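24 December 2025
By the Project Office, Lekota

Progress report to the Dendex Fund: assisted packing at the Kukeck site

Reporting period: second half of the grant year

This report covers the work carried out at Kukeck since the interim statement, with particular attention to the packing of mixed snack orders and to the staff whose duties are affected by it. Financial tables are submitted separately.

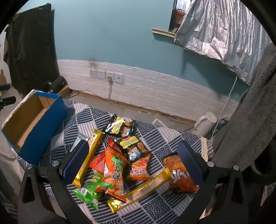
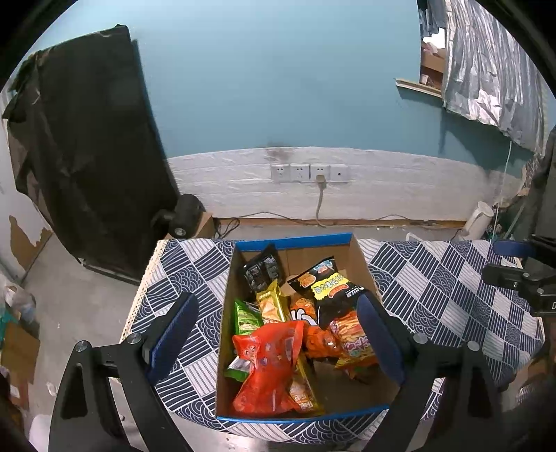 Mixed snack packages and an open box, packing task, Kukeck.

The purpose of the grant is to determine which parts of the packing job can be passed to automated equipment over the next two years, and on what terms for the people who do that job now. Mixed orders were selected as the principal task at the start of the period. Single-product cartons are already handled by the Clilex line and present few difficulties. A mixed order is another matter: long, narrow, shiny wrappers lie in the same heap as large creased bags, and several items are partly hidden by their neighbors. An experienced packer sorts such a heap by touch and habit. The project has had to put that habit into a form from which equipment can be set up and tested.

Work completed

During the period, packers recorded 519 packing demonstrations using hand-held grippers. Of these, 347 met the quality standard agreed with Clilex and have been passed to its engineers. The remainder were set aside, most often for incomplete recordings or for a change of method partway through the order. Demonstrations are recorded in paid working time and are not counted toward individual output targets. This point was raised by staff in the first month and was settled before any recording began.

The training guide for packers has been rewritten once. The first version described each movement in technical terms and was little used. The present version is shorter, is written in the packers' own vocabulary, and was read through by two of the shifts before it was issued.

Effect on staff

Six packers have taken part in the recording work, each on a rotation of half days. All six remain in their posts, and no position at Kukeck has been removed or left vacant on account of the project. Three of them have since moved to a new grade, which combines ordinary packing with checking demonstrations and reporting faults. The grade carries a modest pay supplement, at present met from the grant. Lekota will need to carry this cost itself when the grant ends, and provision for it is included in the draft budget.

Opinions among staff are mixed. Those on the rotation value the variety and report that their knowledge of the job is taken more seriously than before. Several also mentioned tiredness in the hand and wrist after long recording sessions, and sessions were shortened in November as a result. Staff outside the rotation have asked, reasonably, what the job will look like once the equipment is in regular use. Management has committed to giving three months' notice of any change in duties – a longer period than the site agreement requires – and to offering training in the new grade before recruiting from outside.

Difficulties

Delivery of the second workstation was late, and the schedule for live trials has moved accordingly. Soft, glossy packaging continues to give uneven results in Clilex's early tests, and the engineers have asked for further demonstrations in which such items lie beneath others. There was also some confusion over who should approve changes to the task instructions. Approval now rests with the shift lead, who consults Clilex before a change takes effect.

Next period

The project will begin live trials on a limited number of mixed orders, with a packer present at the station throughout and with authority to stop the equipment. Demonstrations will continue at a reduced rate. A second round of staff interviews will be held on both shifts, and the findings will be shared with staff before they are sent to the Fund.

Lekota asks the Fund to approve the revised trial schedule attached to this report. No additional money is requested – the cost of the delay can be met from the existing equipment line.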